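Junk drawer

A junk drawer is a drawer, bin, basket or other household container set aside for things that have no other place to go. It is found in most homes, usually in the kitchen, and usually within reach of the telephone or the spot where the telephone used to be. Typical contents include batteries of unknown charge, rubber bands, keys, takeout menus, and the small hex wrench from a piece of furniture given away years ago.

The name is American and fairly recent, although the habit is much older. Families that object to the word "junk" may call it the utility drawer, the everything drawer or, in one region of the Wurnness valley, "the bank." The contents are the same.

Origins

Before cheap drawers there were cheap boxes. Farmhouses kept a nail box by the back door, and it held nails for the first week or so. String, buttons, hinges and stubs of candle came later. The built-in kitchen cabinet brought the collection indoors and gave it a handle. The Goodwin kitchen plan, a pattern book sold to home builders, showed a bank of drawers labeled for cutlery, linens, tools and spices, with one left blank. Later printings labeled it "sundries," and the matter was considered settled.

Plastic widened the field. Once storage baskets became light and cheap, a household could have a junk drawer in any room, including rooms with no drawers, and many households did. Purists hold that a basket is not a drawer. They tend to own several baskets.

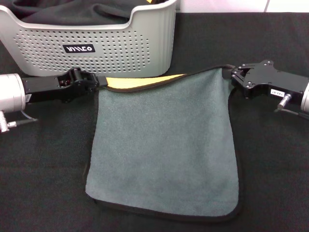
How is a junk drawer different from ordinary storage?

Ordinary storage starts with a kind of object and finds a place for it, while a junk drawer starts with a place and accepts whatever turns up. Most people can say what is in their linen closet without opening it. Few would try this with the drawer next to the stove.

Study

Serious writing on the subject is thin. The best-known work is by Gerd Hinrichs, who inventoried the drawers of one apartment building in the town of Demau and published the results as a pamphlet of 643 entries. He printed 500 copies and is said to have kept most of them in a drawer. Hinrichs sorted the contents into 2 classes, "waiting" and "forgotten." Waiting objects, such as a spare fuse, have a future use that their owner can name. Forgotten objects have a future use that their owner feels sure of but cannot name. He noted that things move from the first class to the second with no effort at all, and that he had never seen one come back.

His critics pointed out that he left out keys, which he thought deserved a pamphlet of their own. It was never written.

Related spaces
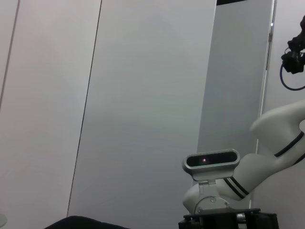 Junk collects wherever a surface is flat, handy and not yet claimed, and the drawer is only the tidiest result. The top of the refrigerator is a common annex, as are the windowsill and the bottom stair. Walls are mostly safe. A stretch of plain pale panels in off-white and light gray gives a dead battery nothing to sit on, and for this reason designers of small apartments like them very much. The peace lasts until someone puts up a hook. The hook gets a key, the key gets a tag, and before long there is a shelf underneath to catch what falls.

Organizers and reform

Attempts to reform the junk drawer are regular and mostly seasonal, with a peak in January and a second, weaker one in spring. The usual tool is the divided tray. Kovico, a maker of housewares, sold one with eight compartments and a printed card suggesting what to put in each. Owners followed the card for a time, then lost it, generally in the tray.

A stricter method calls for emptying the whole drawer onto a table and returning only what has been used in the past year. It works well up to the point where dinner has to be served on the table – at which stage everything goes back in, a little less neatly than before.

See also: Attic; Glove compartment; Lost and found; String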